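Getting to See Brinura, Finally

I have wanted to see Brinura play live since their second album, which I bought on a whim and then played so much that my neighbor asked me (very nicely!) if I owned any other music. So when the fall dates went up and there was a stop at the Jullusside, two hours from my house, I told myself this was the year. No excuses.

Buying the tickets was its own adventure. The presale opened at 10 in the morning, and at 10 in the morning I was in the dentist's waiting room with my phone at nine percent. I got into the queue, and the little walking man on the screen told me there were 2,000 people ahead of me. The Jullusside isn't a big place! I watched that number creep down while a kid next to me ran a toy truck up and down my shin. They called me in for my cleaning before it got anywhere close, and by the time I came out, numb on one side and drooling a bit, my spot was gone and so was the floor.

What was left was the balcony. Now, I'm a floor person. I like being squashed up near the speakers with somebody's backpack in my face. But I checked a seating chart, moaned to my sister on the phone, and bought 2 seats in the front row of the balcony, off to the left. The fees made me say a word I don't usually say before lunch. Add parking, and the drink I swore I wouldn't buy, and it was not a cheap night out.

If you've never been to the Jullusside, get there early. Doors were at 7 and the line already went past the bakery and around the corner. It was November and it was cold, the kind where you keep your ticket hand in your pocket until the last second. They do a bag check and it's slow, so leave the big purse in the car. Mine had an umbrella in it and they made me take the umbrella to the coat check, which costs extra, and then I forgot it there. I still haven't gotten it back.

The opener was Engström, who I'd never heard before. One long table of keyboards, a drummer off to the side, almost no talking between songs. It took me a couple of numbers to warm up and then I was all in. The last thing they played started as a hum you felt in your seat and ended with the drummer standing up to hit things. My sister, who only came because I paid, bought their shirt. It's mustard yellow and she looks great in it, which is annoying.

Brinura came on at ten past nine and opened with "Prorneck," and I lost my mind a little. I'd been sure they'd save it for the encore like they did on the last tour (I read setlists, I can't help it). The whole floor started jumping and the balcony moved. I mean it, you could feel it bounce under your shoes. An older man two seats over gripped the rail with both hands and then started bouncing too.

Sound up there is very good, by the way. I could hear every word, even in the quiet middle part where they sat down and played 8 songs from the first record without a break. On the floor I would've gotten bass drum and somebody's conversation. You also get to see what the hands are doing, all the pedal switching and the guitar swaps in the dark, and I had no idea how busy a show is until I looked down on one.

Complaints? The merch line was a mess and they'd run out of medium everything before the headliner even started. The ladies' room upstairs has too few stalls for that many people. And they skipped "Lanterns Out," which is my favorite, and I'm still a bit sore about it.

We got home way past one with a bag of gas station pretzels between us and our ears ringing. Next time I'm bringing the good earplugs, the ones sitting in my kitchen drawer doing nothing. They've hinted at spring dates and I've already told my sister to keep her calendar clear. I might even pick the balcony on purpose.

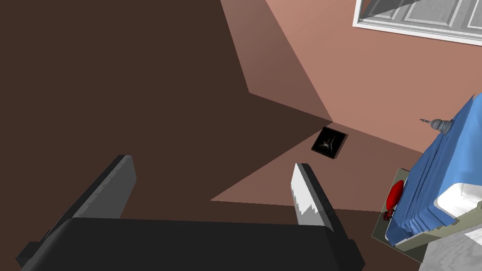
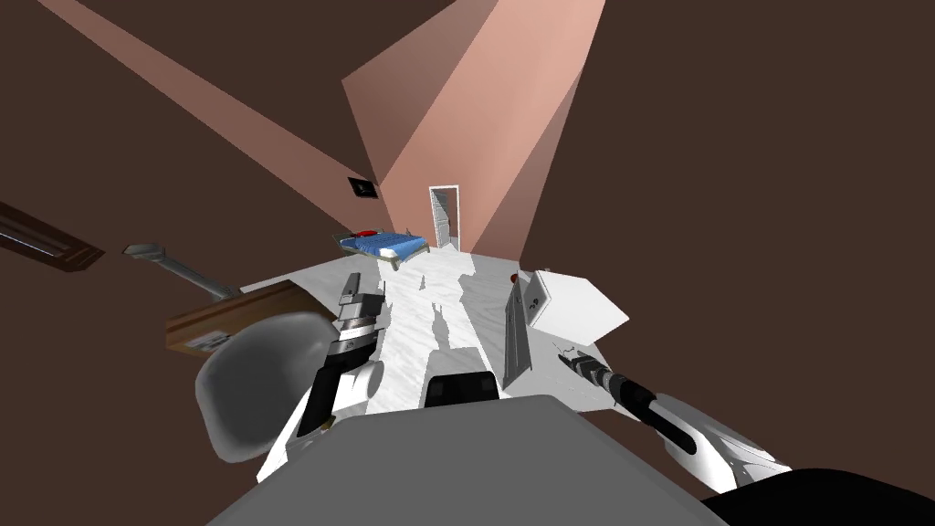

Two computer renders, both looking down into a room with robot grippers in view.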